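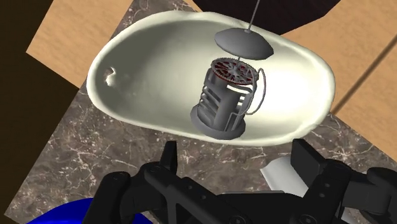
Home | Fiction | Essays | Archive | Contact

The Gauge at Yan

By Ruoxi Cui
21 September 2021

Print this story | E-mail this story

The gauge at Yan read 226 when Sihan Liang signed for the shift. The unit was centimeters above the sill. She wrote it in the book, initialed it, and compared it with the previous entry, which was also 226. So was the one before that.

The reservoir had been falling since January. The gate had been open at 80 percent for nine days. A level that did not move under those conditions meant a stuck float or a false entry.

She walked down to the stilling well and removed the cover. The float moved freely. She lowered a weighted tape and got 191. She repeated the measurement twice and got 191 both times.

The previous operator was Jinlong Du. He had worked the station for 14 years and his handwriting was very even. Sihan turned back through the pages. The figure first appeared on a night shift, in his hand, and each operator after him had copied it. Hers was the fifth set of initials.

She telephoned the district office at Clalo. Zeyu Ye answered.

"What does the book say?" he asked.

"226."

"And the tape?"

"191."

He was quiet for a while. The valley allotment was released in steps, and the step changed at 200. Below it, the farms on the lower canal received nothing. There were up to 300 households on the lower canal. Jinlong's brother ran one of the farms.

"The inspector comes through tomorrow," Zeyu said. "Hongjun Xu. He reads the book. He doesn't carry a tape."

"I know."

"I'm only telling you what he does."

She hung up and sharpened a pencil, although entries were made in ink. Outside, the water went through the gate at the same rate as before. At 0400 she went down again with the lamp. The tape gave 190.

She returned to the desk, uncapped the pen, and wrote the hour in the left column. Then she ruled a line through her first entry, so that it could still be read, and wrote 191 beside it.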